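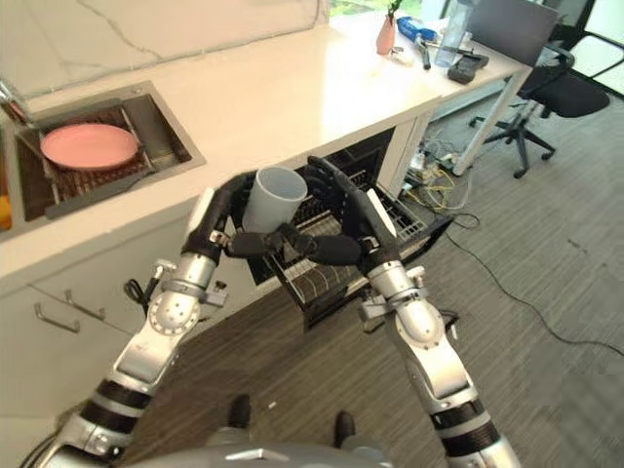 Issue 78, page 4

Lettings and Property Manager, Surkwood

Plutbridge Commercial looks after shops, workshops and small offices in Surkwood and the villages nearby. We need a property manager to take over the Hrynyshyn Yard units and the upper floors of Lestalance House.

You will show premises to prospective tenants, draw up inventories, arrange repairs and deal with rent reviews. You should have two years' experience in lettings — commercial or residential — and a full driving licence. Knowledge of service charges is useful.

The post is full time, with five weeks' holiday plus bank holidays. Start in December.

Send a CV and a short covering letter to Guðlaug Þrastardóttir at the Surkwood office. No agencies, please.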